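4.2 Round tables and the length of a shared meal

We came to the question of table shape rather slowly, and we should admit that when we planned the study it was not on our list at all. We had meant to write about who sits next to whom.

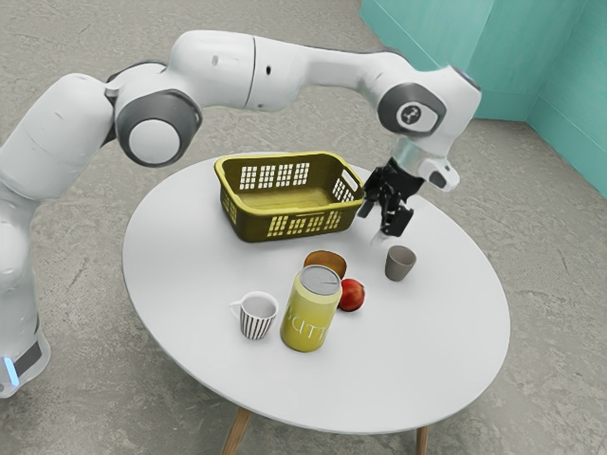 Figure 3. A round white table with a basket on it.

Bronwyn Ellery told us in her first interview that she would never go back to a table with corners, and that in her view the meal at a round one doesn't end when the food does. People stay put, she said, and somebody always reaches for one more piece of bread. We heard the same thought, in other words, from a good many of the households that took part, and it was this that sent us back to our meal diaries to look at them again with the shape of the table in mind.

The diaries were kept in two places, Huttunen and Postden, and cover 500 evening meals in all. Each household wrote down when people sat down, when the first person got up, and when the table was finally cleared. We also asked for a line or two on what was talked about, and although we had promised ourselves not to lean too heavily on these notes, they were such a pleasure to read that we have ended up quoting from them more than we planned (see Section 5).

Meals at round tables ran longer. The gap between the first person getting up and the table being cleared was where most of the difference lay, and it came to around 21 minutes in the Huttunen households. In Postden the pattern pointed the same way but was weaker, and we would not want to build very much on it. Families in Postden tend to eat later, and several diaries mention children being sent off to bed before the plates were stacked, which would shorten any meal no matter what it was served on.

It is only fair to say that people choose their tables. A family that likes to linger may well go out and buy a round one, and then we are measuring the family and calling it furniture. We tried to get at this by asking how each table had come into the house. Many had simply been handed down, or left behind by whoever lived there before, and when we looked at those homes alone the difference shrank but did not go away. One household in Huttunen still eats at a table that the family dates to 1840 — it is rectangular, it seats far more people than now live there, and their meals were among the shortest we recorded.

What sits in the middle of the table seems to matter too, though here our evidence is thinner. At a round table a shared basket or bowl can be within everyone's reach, and diary keepers often wrote of food being "left out" after the main dish was gone. At long tables the bread more often had to be asked for, and once it had traveled to the far end it tended to stay there. Ursina Zwahlen has argued in conversation with us that the passing itself is a kind of talk, and that we may be wrong to treat it as an interruption. We think she has a point, and the coding sheet used in the Pliltorent follow-up, which began in April, has a separate column for it.

We did not find that seating more people at a round table made the effect any stronger. If anything the larger gatherings split into two or three smaller conversations whatever the shape, and the diaries for holiday meals are close to impossible to sort out in this respect. We have left them out of the comparison and take them up on their own in Section 4.3.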